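Wrist camera stream lags behind joint states, two-arm setup - where do I start?
Posted in Software > Perception and control

Anca Furtună
Two arms, wrist cams on both, table-top dish tasks. Control loop at 50 Hz, joint states logged at the same rate. Policy trains fine, then on the real thing the fingers close late every time the arm is moving quick. Slow it down and it's OK. I think image and joint stamps don't line up but can't prove it. Using Skekico for the recording, stamps come from whenever the frame lands in the queue. Also some frames are smeared, do I throw those out or will the network cope? Two wrist views from the same job, one with the other arm and the rack in view, one over the bowl.

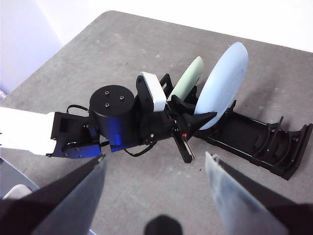
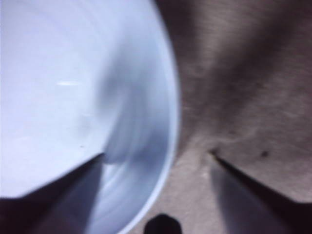

Replies

Verncombe
Stamp on arrival is your problem, or most of it. Queue time isn't capture time. If the driver gives you a capture stamp use that, and make sure both cameras and both arms run off one clock.

To prove it: wave one arm back and forth, plot joint speed against image motion (mean optical flow is plenty), cross-correlate. The peak is your offset. I got 60 ms on mine, steady as you like, so I just shifted the joint log to match. Do each camera seperately, they won't be the same. If the offset wanders during a run then it's the queue backing up - set depth to 1 and drop old frames.

On blur - your bowl shot is properly streaked but the rim is still easy to follow. I'd keep frames like that. The policy will see blur when it runs, so it should see it in training. Shorten exposure first if you've got the light for it, then see what's left.

Radonby
just buy faster cameras

Bălan
Faster cameras won't fix a bad stamp.

Agree with Verncombe, one thing to add. Check what happens at inference too, not only in the logs. We fixed ours offline and forgot the live node was still pairing newest image with newest joints, so training and running were out by 3 control steps. Took 7 runs to spot. Put the same pairing code in one module and import it in both places.

Also are you predicting chunks? If so skip the first few actions to cover the delay, teh rest usually lines up.

Anca Furtună
Thanks both. Yes chunks. Will do the wave test on each arm tonight and post the plots.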